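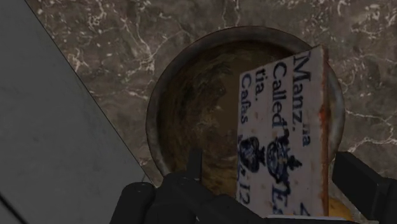

Home Archive Older Newer About

Mar 3, 2018

Slept till nearly nine, which I never do, and woke up with my calves screaming at me. Serves me right for letting Elango talk me into the long loop yesterday! He swore it was flat. It is not flat. There's a hill past the Clarkari turnoff that goes on forever, and he stood at the top eating a banana and cheering while I pushed my bike up it like a shopping cart.

Anyway, I did finally sit down and add up the miles, because I've been putting it off. I rode 1,565 last year, all in. I was hoping for more (I'd told everybody two thousand, oops) but I lost most of August to my wrist, so fine. This year I'm at 257 already and it's only the start of March, and it's been cold. I wrote the number on the kitchen calendar and drew a star next to it like a kid.

Took the bike over to Sönmez in the afternoon about the clicking. He spun the crank for maybe ten seconds and said bottom bracket, then charged me 75 bucks and wanted to talk about his daughter's wedding for an hour. I didn't mind. The shop is warm and he makes that strong tea. They're having the wedding outdoors, in a field, and he is worried sick over the parking.

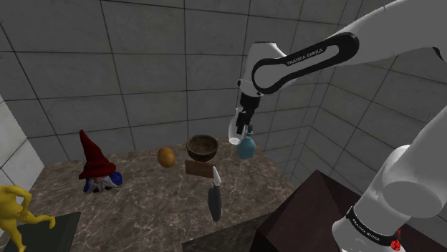

I rode home the long way just to hear the quiet. No click! I kept pedaling backward at the stoplights to check. Stopped at Vadine for bread and they were out of the seeded kind again, so I got the plain and a cinnamon thing that didn't make it to the house.

Sreekumar Chowdary called after supper to see if I'm in for the Plullico ride. I said yes before I asked how far, and then he told me, and then I sort of laughed and couldn't take it back. Fourteen of us so far. He's got a spreadsheet with everybody's tire size on it. I don't even know my tire size, I had to go out to the garage in my socks and read it off the side with a flashlight while he waited.

Need to get: tubes, chain lube, new gloves (the left one has a hole you could put a plum through). Also have to call Mom back, she left two messages and the second one was mostly her talking to the dog.

Legs still hurt. Going to take a bath and go to bed early, and Elango can text me about tomorrow all he wants.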